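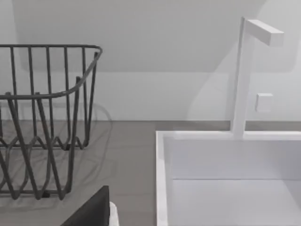

Dish rack, sink and the tip of the gripper, from our simulated kitchen.

I promised Chinyere Anozie I would write up how we're spending the robot money, and then I let most of February go by (sorry, Chinyere!). So I've made tea, and I'm going to ramble a little.

We have $2369 to get the Jendero kitchen project off the simulator and onto a real bench. My first list was all arm and gripper, with one sad line at the bottom that said "other." Then Manouchehr Akbari asked me what the thing was going to pick up, and on what table, and I had to go back and start over.

The rack and the sink worry me most. Thin wires are lovely to look at and miserable to reach around, so I've put down $220 for spare fingertips from Grerkton, and I suspect I'll want more before summer. A real sink also means plumbing, or else a dry basin set into a counter, and I'm leaning toward the dry basin for now.

The tabletop work should be kinder to us. A bottle on its side, a flat square thing, a printed package, and plenty of gray table in between: I can shop for nearly all of that at the grocery store, and I've set aside $101 for it. Trilelport quoted 8 weeks on the table itself, so that order goes in first.
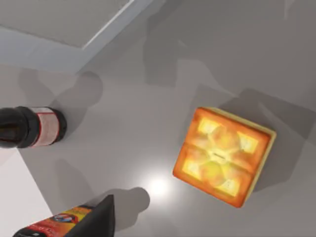 What I'm still undecided about

Lighting, mostly! Look at all those soft shadows on the table. I'd like two dimmable lamps, and Manouchehr thinks one will do. We'll settle it when the quote from Ranjbar comes in.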